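Skano Pendant Lamp
Section 4: Setting the height over a table

Revised 2018-05-08

Read Section 3 (Ceiling plate and wiring) before you start. The ceiling plate must be fixed and the wiring finished and checked before the lamp is hung at its final height.

CAUTION: Turn the power off at the breaker, not only at the wall switch. If the lamp has been on, let it cool for 30 minutes before you touch the shade or the bulb holder.

What you need

Small flat screwdriver (supplied)
Cord grip, in the bag marked Tveit
Tape measure
Pencil and masking tape
Wire cutters, only if you are shortening the cord

4.1 Place the table first

1. Put the table where it is going to stay. Pull the chairs out as far as they go in normal use and check that they clear the wall.

2. Find the middle of the tabletop and mark it with a piece of masking tape.

3. Hang a weighted string from the hook on the ceiling plate. The string should point at the tape. If it is off by more than a hand's width, move the table or use the swag hook (see 4.4).

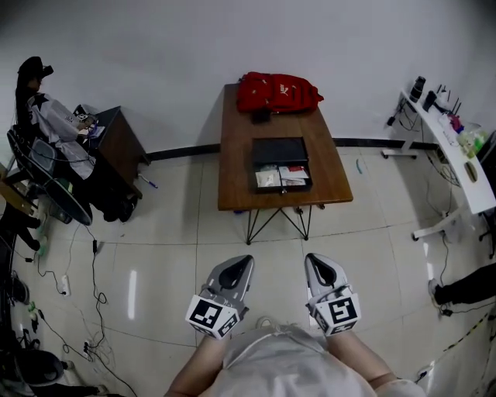
4. Measure up from the tabletop, not from the floor. The recommended distance from the tabletop to the lower rim of the shade is 30 inches. Put a pencil mark on the string at this height.

Note: If the ceiling slopes, take the measurement directly below the hook. Use the angled cover, sold separately as Sudar.

4.2 Set the cord

5. Slide the cord grip onto the cord with the screw facing away from the shade. Leave the screw loose.

6. Have 2 people for this step. One holds the shade level with the pencil mark. The other draws the cord up through the grip until it is straight.

7. Tighten the screw until the cord no longer slips. Do not overtighten. A crushed cord must be replaced.

8. Let go of the shade slowly and measure again. The cord stretches a little under load.
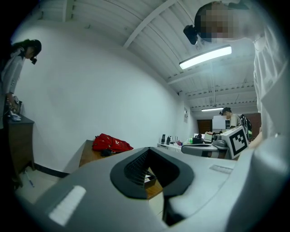
The recommended height suits a table that is used mainly for sitting and eating. For a table where people also sort papers, cut fabric or do other handwork, raise the shade before you trim anything. Someone on their feet and leaning forward, like the person in the white shirt, needs more clearance than someone in a chair. Have the tallest member of the household try it, and set the rim above the top of the head.

4.3 Shorten the cord

CAUTION: The cord cannot be lengthened once it has been cut. Use the lamp for a few days at the new height first, with the spare cord coiled inside the ceiling cover.

9. Check that the power is still off at the breaker.

10. Mark the cord 6 inches above the grip and cut it there. Strip the ends as shown in Section 3.

11. Reconnect the wires, push the cover up against the ceiling and turn the collar clockwise until it stops.

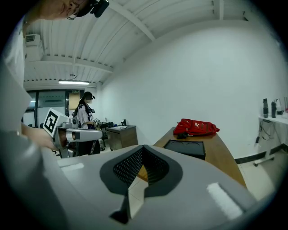
12. Turn the power back on and test the lamp. If it flickers, turn the power off again and check the connections at the ceiling plate.

4.4 Using the swag hook

Fix the hook into a joist or a suitable anchor, directly above the center of the table. Let the cord hang in a shallow curve between the ceiling plate and the hook, then repeat steps 4 to 8. Do not use the hook with the Draveo glass shade. The supplied anchor is not rated for its weight.

Continue with Section 5, Bulbs and dimmers.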